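Can a robot do my chores yet? Your questions, my answers

Foment home automation blog. Last updated November 2022

I get the same handful of emails every week, so I finally put the answers in one place. I've been messing around with this stuff since the first Jemura arm landed on my bench, and I have opinions!

So can I buy a robot that does housework?

One that does a single job, sure. Floors are pretty much solved (socks are still the enemy). Lawns, mostly. One machine that does the dishes, then the laundry, then picks up the Legos? No. I wouldn't put money down on anyone promising that for next year either.

Why is folding a towel so hard when factories have had robots for ages?

Because a factory robot gets the same part in the same spot all day long, and your towel has never once landed the same way twice. My own rig managed 14 hand towels in one afternoon back in August, and I was thrilled, and my kid folded the rest of the basket while I was making coffee.

What about small stuff, like boxes and lids and pegs?

Closer than you'd think, but it's fussy work. A small box has thin edges, it slides when you bump it, and you usually need two hands on it. One hand holds, the other one does the clever part. People do this without thinking, and that's why it's so tough to write down as rules. A lot of teams have quit writing rules and just have a person do the job with grippers in their hands, over and over, so the software has something to copy.
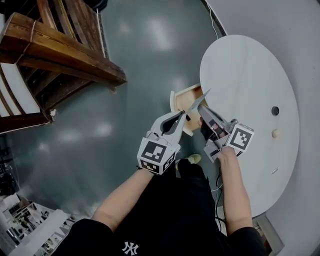
One reader wrote in to say that this sounds like more work than doing the chore yourself, and that after 3,000 goes at the same job she'd want the robot to do her taxes too. Fair point! The hope is that you pay that price once and every machine after that gets it for free. I go back and forth on whether I believe it.

How many tries does it take to teach one task?

Depends on the task and how picky you are. My peg-in-a-hole project took 1,202 tries before I was happy, and then I moved the lamp and it got worse again. Lighting matters way more than I expected.

Are small shops any further along than homes?

Yes, a bit. The folks at Tanui, a little packing shop out in Stusthorpe, have an arm loading cartons, and it does fine as long as the cartons are all one size. Mixed orders still go to people. I'd call that a good picture of where we are.

Should I wait or buy something now?

If your floors bug you, get the vacuum. For everything else I'd wait. A starter arm is a great hobby and a terrible housekeeper (mine has broken two mugs).

Can I send you a question?

Please do! Use the contact form, and tell me which chore you hate most.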